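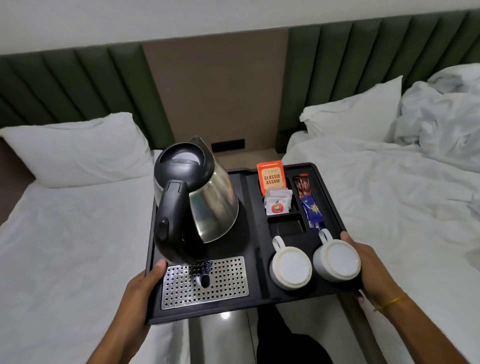 Neville Bickerstaff wrote to me that my last piece on cheap hotels was too kind. According to him, a person who sleeps well in a strange room is either very tired or very young, and everything I advised (the ear plugs, the room at the back, the early dinner) he has tried in Fokport and it did not help him for even one night. He asks if I have ever slept in a room over a loading dock, and he asks it in capital letters.

I have, Neville. It was in Prekau, in September, and the trucks came at 4:30 in the morning. So this month I want to return to the subject and be more exact, and maybe less kind.

First, I must correct myself about the room at the back. I wrote that it is always the quiet one. Several of you answered that in many towns the back is where the kitchen fan is, and the garbage containers, and the door where the staff go out to smoke. You are right. When I grew up, the back of a building was a garden, and I think I still carry this garden with me when I make a booking. Now I write to the hotel before I come and I ask one question only: what is under the window? The people at the desk are usually surprised, but they answer. "A pharmacy" is a very good answer. "A small bar, very nice" is an answer after which I look for another hotel.

The Hotel Falcão, where I stayed for 2 nights in spring, answered me with a long letter. They told me that there was a school under the window, that the bell rang at eight, and that the children were loud but polite. I took the room and slept until the bell on both mornings. I want to say also that it was not expensive, and that breakfast was served in a corridor, with the tables along one wall, so that you had to stand up each time somebody wanted to pass with a suitcase. I did not mind it. Arlo Van Dusen, with whom I was traveling, minded it very much and took his eggs to the stairs.

Now the matter of the evening tea. In my earlier piece I wrote two lines about it and received more letters on these two lines than on all the rest. I had said that a hot drink before bed is the best medicine in a hotel. A reader in Tikuddale answered that she slept badly for years on business trips, and it was the tea. At home she drinks herb tea at night. In hotels she drank what was in the room, and what was in the room was black tea. She had never thought of it as the same thing as coffee. Now she carries her own bags in an old tin for throat candies and she says the difference is very big.

I have started to do the same. I do not want to make a rule from it. My father drank strong black tea at ten in the evening all his life and then slept like a stone — but he slept in his own bed, on the side where he had always slept, and I think this counts for more than the tea.

This brings me to the bed. When the room has two beds, most people traveling alone take the one near the window, and I did this too, without thinking. For some time now I take the one near the wall with the bathroom, if the pipes are quiet, or the one farther from the corridor, if they are not. I test the pipes when I arrive. I open the tap fully, close it, and listen. If there is a knock in the wall, then my neighbor has the same knock, and he will wash his hands at two in the morning. One more thing on the beds: if you are traveling alone, take the pillow and the blanket from the second one immediately. The blanket can go on the floor along the door, where it stops both the light and a part of the noise. Put it back on the bed in the morning, so the person who cleans does not have to guess about it.

Light is the question I forgot completely last time, and I was told so. There is the small red light on the television and the green light on the smoke alarm. There is the curtain which does not meet in the middle. For the television I use a piece of paper tape, for the curtain a clothespin, and the smoke alarm I leave alone, as everybody should. In one room in Fokport, number 43, on the street side, there was a sign of a dentist across the road which changed from blue to white all night. For this I had no tape big enough. I turned myself with my head at the foot of the bed and slept quite well, although in the morning I did not understand for a moment where the door was.

And the temperature. I cannot give you a number here, because we do not agree even in my own family. I will say only that it is easier to warm up a cold person than to cool a hot room, and that the heating in many small hotels is set by someone downstairs. Ask at the desk before ten, when there is still a person who knows where the key of the boiler room is. After ten there is often only a student with his books, and he will be sorry for you, but he cannot do anything.

I am told by our editor that this newsletter now goes to 130 addresses, and I would like to use them. Please send me the name of one hotel where you slept a whole night, with the town, and what was under the window. I do not need to know if the lobby was pretty. I will put the list together over the winter and send it to everyone who wrote, and to Neville first.

He has promised to try a room in Prekau again in the meantime. I gave him the name of a guesthouse on the hill, behind the church. The bells there stop at nine in the evening, and I have told him to ask for the upper floor, on the side of the orchard.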